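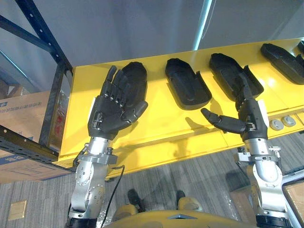 4 min read

Léonie Delaunay used to spend the first part of every morning calibrating robot hands by eye. She would ask a hand to close, look at it, ask it to open, look again, and type corrections into a laptop until the fingers did what the software believed they were doing. A good hand took her most of an hour. A bad one took until lunch.

The trays have taken over most of that work. They are black, shaped to take a hand, and they sit in a row on a long yellow table at Skellham, the laboratory where Delaunay and four colleagues study how robots lose track of their own fingers. A two-armed robot stands at the table and lowers its hands into them. When a hand is resting in a tray, its true position is known, and any difference between that and what the joint sensors report is an error that can be measured and removed.

The method is called cradle referencing. The group finished its main trial in July and has now written up the results.

The problem it deals with is an ordinary one. A robot hand with separate fingers has a lot of small moving parts, and they wear. Tendons stretch, pins loosen, and a sensor that read correctly when it left the workshop starts to read a degree or two out. In an arm, an error like that can often be corrected with a camera. In a fingertip it's harder, as the finger is usually hidden behind whatever it is holding.

"You see it first with thin things," says Mahmoud Ait Brahim, who wrote the control software. "Cards, washers, the edge of a bag. The hand thinks it has closed and it hasn't. People blame the grasp planner, and they spend weeks on the grasp planner."

Ait Brahim's program brings the hand down over the tray with the palm facing the table and the motors turned low, so that the fingers give way when they touch the sides. It nudges each finger until it stops moving, takes a reading, lifts off and tries again from a slightly different angle. The readings are compared, and those that disagree badly are thrown out. What is left goes into a correction table for that hand.

The early versions used a single tray. Thierry Barbier, who runs the workshop, says this was a mistake that took them a whole winter to notice. One tray had been cut very slightly too wide at the thumb, and every hand that passed through it picked up the same error. The results looked excellent because they all agreed with one another.

Setting out a row of trays was his answer. Each is cut separately, and the robot visits more than one before a correction is accepted. If a tray begins to give readings that don't match its neighbours, it is taken off the table and replaced. Barbier keeps the rejects in a drawer and has started measuring them to see where they wear. The thumb side goes first.

For the trial, the robot made 1566 placements. Of these, 913 were used to build corrections and the rest were held back to check them. Before correction, the worst finger in the set was out by 11 degrees at its middle joint. Afterwards no finger was out by more than 2.

The team then gave the corrected hands a picking task they had failed at before, lifting flat metal washers from a tabletop. They did much better, though Delaunay is careful about how far she will take this. The washers were all one size and the lighting never changed. The little finger improved least, and she doesn't have a full explanation. Her guess is that it meets the side of the tray at a shallow angle and slides before it settles.

There are other limits. A tray fits one design of hand, so a laboratory with three kinds needs three sets. The method also says nothing about force. A finger can be in exactly the right place and still press too hard.

Aivar Vasiliauskas, who works on hand design at Larness and was not part of the study, thinks the approach is sound but wants to see it run for longer. "They have shown it corrects a worn hand," he says. "I would like to know how often you have to do it. If it's once a month, I'll cut some trays tomorrow. If it's every shift, that's a different conversation."

Delaunay's group is working on that now. Quentin Marchal, a doctoral student, has set up a schedule in which the robot goes through the trays at six in the morning, before anyone needs it, and logs how far each joint has moved overnight and through the previous day's work. He expects to have enough data for a second paper by the spring. Barbier has asked him to log the trays as well.

27 comments · 148 shares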